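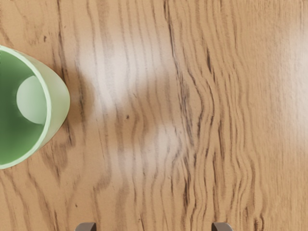

February, 6:40 in the morning

Draft 2 of the novel, work session before the day job. I'm keeping this in the shared notebook so Yurani and Rigoberto can see where the manuscript stands before we swap pages again (and so I can't pretend later that I had a plan all along).

Word count is up to 62 thousand, which sounds great until you remember that chapter 12 has been written three different ways and all three are still in the file. I finally sat down and read them back to back. Version one has Drirkenari as a city that's already been abandoned when the ferry gets there. Version two has people living in it. Version three has people living in it but the narrator is lying to us about them, and wow, that's the one with a pulse! It also breaks chapters 4 and 9, so I'm going to have a long week.

Changes made this morning:
Cut the prologue. Rigoberto has been telling me to do this since the fall and I'd like it noted that I held out as long as I could. The two good sentences went into chapter 3.
Renamed the ferry captain. She was Stetier, but the river is also the Stetier, and Yurani spent a whole page thinking the river was talking. The river keeps the name. Captain is Plattner for now - I may change it again, it sounds a bit like an accountant.
Moved the fight on the landing so it comes after the letter. Reads faster. The sister's line about the keys makes no sense anymore, fix that.

Tried Yurani's trick of reading dialogue out loud while walking up and down the hall. The argument between the sisters was twice as long as it needed to be, and I could hear myself getting bored by the second lap. Took out a page and a half. I miss one joke from it and I'm saving that joke for later, don't try to stop me.

The Wemach contest wants an opening of 2000 words, plus a one-page synopsis. The opening is fine now that the prologue's gone. The synopsis is awful. Every time I write one it comes out like a police report - she goes here, she goes there, she finds the body. Rigoberto, if you still have the one you wrote for your ghost book, please stick a copy in the back of this notebook. I want to see how you got through the middle part without listing everything.

Still open: does the narrator know she's lying? I keep going back and forth. If she knows, chapter 9 is a cheat. If she doesn't, the ending needs someone else to say it, and the only person left on the boat by then is the cook.

Next session: chapter 9 from the top, with the cook in the room.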